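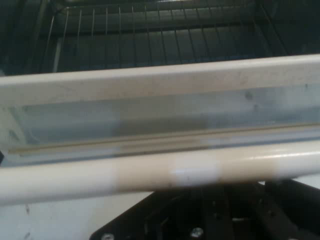
Page last modified: 2019-04-22

3.2 Material and preparation of test pieces

All test pieces were cut from extruded acetal bar stock supplied by Flusetti in a single delivery. The bars were stored flat in the workshop at Flurncombe for 66 days before the first cut, so that the material could reach a steady moisture content. Bars with visible surface scratches were set aside and used only to set up the machine.

Blanks were sawn to length and then milled on all faces. The final pass on each face removed the same depth of material, with the same cutter and the same feed. A new cutter was fitted at the start of each group. No coolant was used, as earlier work in the same shop (Prendergast, internal report) had found small changes in width when blanks were flooded during the final pass.

In total, 85 test pieces were made. Each was marked on one end with a group letter and a serial number. Pieces from the two ends of a bar were placed in different groups, in order to spread any effect of position along the extrusion.

3.3 Heat treatment

The pieces in groups B and C were annealed before final milling. Group A was left as received. Groups B and C followed the same heating schedule and differed only in the rate of cooling. The pieces were placed with a clear gap between them and were not stacked. The full schedule is given in Appendix 2.

Figure 1. Wire rack inside the oven cavity, with the door lowered.

After treatment the pieces were left in the measuring room overnight. They were handled with cotton gloves from this point onward.

3.4 Measurement

Length, width and flatness were measured on a Bumel bench comparator. The comparator was checked against gauge blocks at the start and end of each session, and any session in which the two checks disagreed was repeated in full. This occurred once, in February, and the readings from that session are not included in the results.

Each measurement was taken by the same operator. A total of 405 readings were accepted. Readings were entered by hand and later compared with the printed record by a second member of staff. Where the two did not match, the printed record was used.

Flatness was taken as the greatest gap between the lower face and the reference plate, with the piece resting under its own weight. The method follows that of Stubbs, except that the piece was not turned between readings. Turning was left out after trial runs showed that repeated handling warmed the thinner pieces enough to affect the result.

3.5 Limits of the method

The work covers one polymer, one supplier and one bar size. Filled grades were not tested. The results in Section 4 should therefore not be applied to glass-filled stock or to cast sheet without further trials.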